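Sorting out the button tin, finally

Feb 18, 2019

So I did it. After years of saying I would, I tipped the whole button tin out on to an old sheet on the living room floor and made a start. It took me most of the weekend and my knees have not forgiven me.

The tin came down through the family and has been topped up ever since by anyone who ever cut up a worn-out shirt. There were buttons in there from school coats, from a dressing gown I loved when I was seven, and from a cardigan I swear I only gave away last June (how did those get in?). Also a thimble, a foreign coin, two hooks without their eyes and a boiled sweet which I did not eat, before you ask.

My first plan was to sort by colour. Everyone sorts by colour, it looks gorgeous, and I had visions of a shelf of little jars going from white through to navy. I got as far as the reds and lost heart. When I want a button I nearly always want one that fits a buttonhole that's already there, so size matters far more to me than whether it's cherry or brick. I put the whole lot back in a heap and began again.
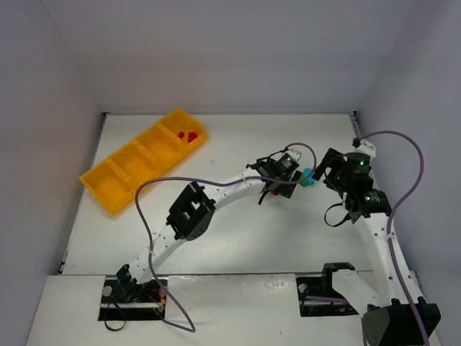 Size worked much better. I cut a slit in a bit of card for each of the sizes I use most and anything that slipped through went in that pile. Shirt buttons first, then cardigan, then coat, and then the huge daft ones that only suit a cushion. Sets got threaded on a bit of cotton so they'd stay together, and I was so pleased every time I found the last one of a set! I had a lovely run of 23 little pearly ones that must have come off a wedding dress or a very fancy blouse.

The odd ones are still a problem. I can't throw them out, I've tried, I get as far as the bin and come back. For now they live in an old coffee jar by the sewing machine and I'm using them up on the peg bag I'm making, which was meant to have a plain front and is now getting rather heavy.

If you're thinking of doing yours, put something pale down first, do it in daylight and keep the cat out. I'd also say don't buy any storage until you know how much you've got of each. I ordered a stack of tiny drawers before I started and the coat buttons won't go in them, so those drawers now hold press studs and bobbins, and I'm very happy with them for that.

Next job is the zips. They're in a carrier bag on the back of the door, all tangled up together, and I'm not looking at them until the weather gets better.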